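4.2 Return-to-play readiness after the winter break

Readiness was rated by club staff on the four-item Skitum scale, completed before the first training session in February and again before the first league match. The sample comprised 19 outfield players from two clubs, Kurkia and Drovholm. Goalkeepers were analyzed separately (Section 4.3). Ratings by the head coach and the fitness coach were averaged for each player, following Yan and Wallin.

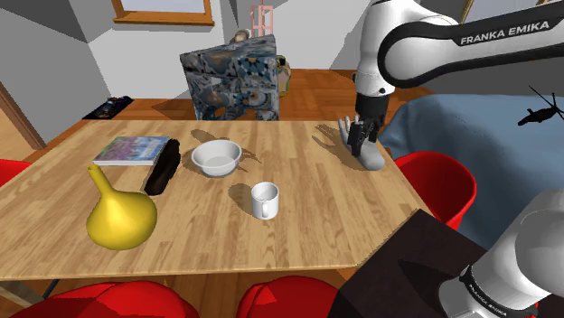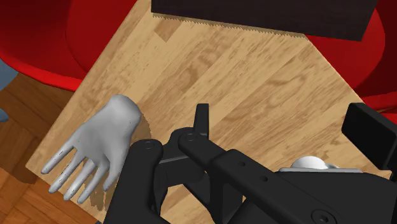 Figure 2. Rendered views: objects on a wooden table (first); saw blade over a wooden board (second).

Players who had taken part in a international tournament during the break received lower physical scores at the first rating than players who had stayed with their club. The gap was smaller at the second rating. Mental readiness scores did not follow the same pattern, and the two coaches disagreed more often on this item than on any other. Xue and Cheng report similar disagreement for youth squads. Minutes played were entered as a covariate in all models; travel distance was not available for Drovholm.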